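Clevham Household Help
Kitchens and Storage

Containers along the back of a wood counter: how should they be arranged?

Posted Aug 21, 2019

I would be grateful for guidance on the proper use of a long butcher-block countertop. The kitchen has limited wall cabinets, and most of our jars, bottles and drinking glasses are therefore kept in a row against the wall. The mug stays there as well, as it is in use every morning.

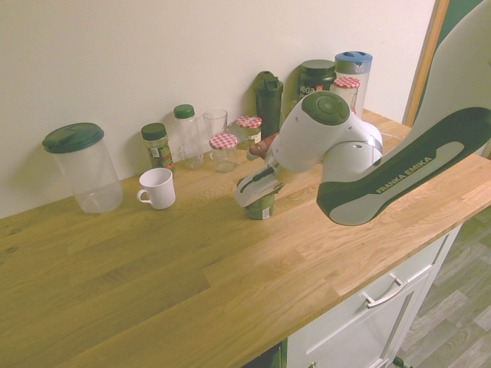 The counter was oiled in August and I would prefer not to disturb the finish more than necessary. My questions are as follows. First, should jars that are currently empty remain on the counter, or be stored elsewhere until needed? Second, is it acceptable to keep spices in the open? Third, should tall items be placed behind short ones, or grouped by use? The jars with the checked lids are the ones I reach for most often, and they tend to migrate behind the others.

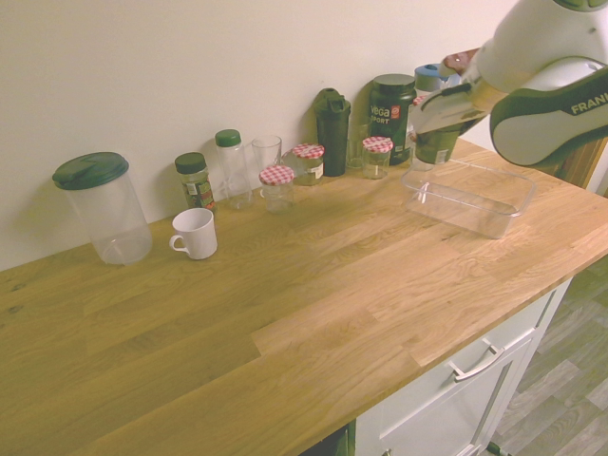
Grouping by use is generally preferable to grouping by height. Items for drinks (mug, glass, shaker, pitcher) should form one group and items for dry goods another, with a hand's width between them so that the wood can be wiped without lifting everything. Within each group, short containers belong in front. Empty jars should be washed, dried fully with the lids off, and moved to a cabinet. Two jars may be left out as spares if you refill often.

Spices keep better in a closed cabinet away from light and heat. If they must remain on the counter, purchase small quantities and label each jar with the date of opening.

Submitted by: Dudov

I agree with the above, except that I would stack the small jars. We have 9 of them and have had no difficulty. Please check that the lids are flat before stacking. Ours came from Abou Zeid and the lids have a raised center, so only the same size will sit properly.

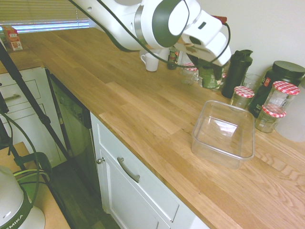
Checked-lid jars and a lidless clear container on the wood counter.

Submitted by: Titon

Use a tray. Wood under jars should be able to dry, and a tray can be lifted away in one motion when you need to clean. Re-oil when water no longer beads on the surface.

2 of 2 readers found this answer helpful
Viewed 243 times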